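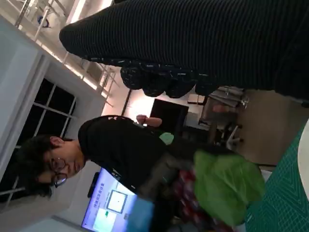

March 15, 2018. Wemville shop, dye bench. Third go at the walnut hull vat, this time the hulls from November that have been sitting in the lidded bucket. Smell is what you would expect. 290 g hulls, dried weight, into the big pot with tap water, simmered and left overnight. Strained through the old pillowcase this morning, twice, still bits in it. What I want out of this batch is a brown that holds next to strong colors, because last time everything looked fine alone and went to mud beside the brights. Black ribbed knit, gray, red with the little dotted flowery pattern, that loud green plastic bag: put a weak tan up against a bunch like that and it just dies. Need depth. Going longer in the pot.

Samples cut from the Guimarães wool, all from the same end of the bolt. Scoured first, no shortcuts this time. Weighed after drying, 200 g total for the run, so the hulls are well over weight of fiber and if it comes out pale I can't blame the quantity.

Strips:
A - no mordant, 3 hours in
B - alum, 3 hours in
C - alum, left in to cool overnight
D - iron dip after, short
E - iron dip after, long (probably too long, edge feels harsh already)

Kept the heat low. Ament thermometer reads high, checked it against the kitchen one, so go by the kitchen one until somebody replaces it. Written on tape on the handle too but the tape comes off in the steam.

A and B out at lunch. B is a shade warmer than A, less difference than the book has. Both rinsed till clear which took for ever. A has one blotch near the fold, my fault, did not open it out when it went in. Stir more. D is the one I like so far, wet anyway, a proper dark brown going to gray in the shadows. Will look again dry.
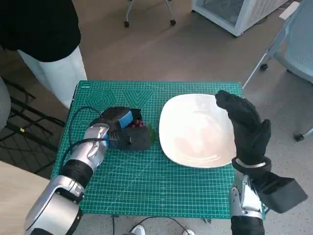
Rub test tomorrow when everything is bone dry, 6 passes each with white cotton, then the same damp. Tomura's linen goes in the next pot and not this one, she said nothing about brown and I'd rather ask. Also need to settle what we judge color on. Bare bench is useless, too many old stains. Green cutting mat with the white grid is handy for squaring up strips but the green throws the browns red, at least to my eye. A white plate is better, except a glossy one like the big square one catches the light and you end up looking at glare. Dark gray cloth with a bright blue band on it was telling me more about contrast than any of it. Matte white card, then. Buy some.

Correction to above, Tomura is the shop not the person, order slip is in the drawer. Ask whoever took it in.

Vat still has color. Lid on, saving it for cotton. pH strips all used up, reorder. Iron pot needs its own spoon, the wooden one is now permanantly gray.

To do
- label C before it comes out
- card
- strips
- half strip of each in the window, half in the drawer, compare in a month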